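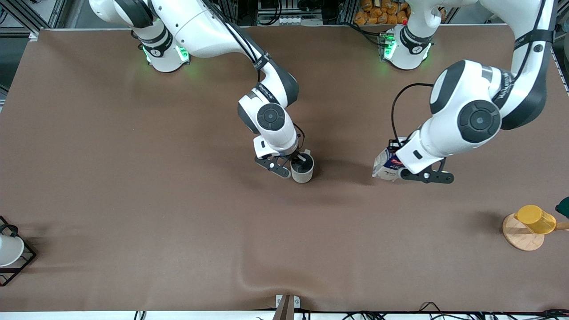
I have finally found a way to do pretend breakfast that my two kids don't abandon after five minutes, and I'm so happy about it I had to write it down!

The trick is brown covering over the whole table. I used to set up pouring play on a tray and it always felt cramped (elbows everywhere, somebody crying). Now I cover the big table from end to end, put out one plain cup and one carton, and stop there. I mean it, stop there. I had a basket with 40 pieces of play food in it and they mostly got thrown. With a cup and a carton they pour, they serve, they take orders, they pour again. My youngest kept it up for 30 minutes one morning in October while I drank a whole coffee sitting down!!

A few things I've learned so far. Wrinkles don't matter, I gave up smoothing them out. Small cups are better than mugs for little hands, and a plain gray or beige one gets used for everything: soup, paint, a hat for a bear. Cartons with bright printing are the favorites, so rinse yours well and let it dry with the top open overnight.

My friend Friederike does hers with dry rice in the carton, and I love the sound it makes, but my floor and I are not ready for that yet. We're doing air milk for now. Next I want to try a little menu with pictures on it, and if you have one your kids really used, please tell me in the comments, I'd love to see it!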